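21st April

Notes on the walk-through gate trials for the Gorkomden festival route. Utville district wants our numbers before they settle the screening plan, so this is mostly me getting the week down in one place.

Ran 300 bag passes on the Trirnemlow scanner with the new tray guides fitted. 7 false alarms, all on bags with a metal water bottle packed next to a phone charger. In January the same mix of bags gave us a lot more than that, but the threshold was set differently then and I don't want to compare the two directly. Nabil has the January settings on his drive.

Throughput is still the weak point. The plan assumes 300 people an hour per lane at the Hattar gate. Best hour we managed with our own staff walking through was well short, and our people know to empty their pockets. Pilgrims coming off the buses won't. Most of the time goes on belts and coins, then on people walking back for a tray.

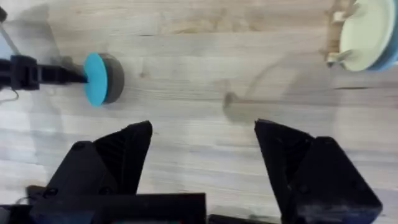 Nabil Zoubi thinks a second table ahead of the lane would fix most of it - one person there telling people what to take out before they reach the scanner. I agree, but it needs space the Hattar gate doesn't have unless the barrier moves back toward the road. The police liaison was not keen on that. The queue would then stand closer to traffic, and keeping vehicles away from the crowd is the whole point of the outer cordon.

Hand wands: battery life is worse than the sheet says. Two were dead before the end of a shift. Label the spares and keep them on charge at the gate, not in the van.

Radio check between the gate and the bus park was fine except behind the water tank. Moved the handset up the steps and it cleared.

Volume on the scanner alarm is now at 65. Any lower and the operator can't hear it with the generator running. Any higher and the whole queue turns around to look.

Still to do:

- rerun the bottle and charger bags with the threshold one step up
- ask Utville for the final barrier drawing
- time the lane again with the second table, even if it's only in the yard
- return the borrowed tray rollers

Nabil is writing up the vehicle mirror checks separately.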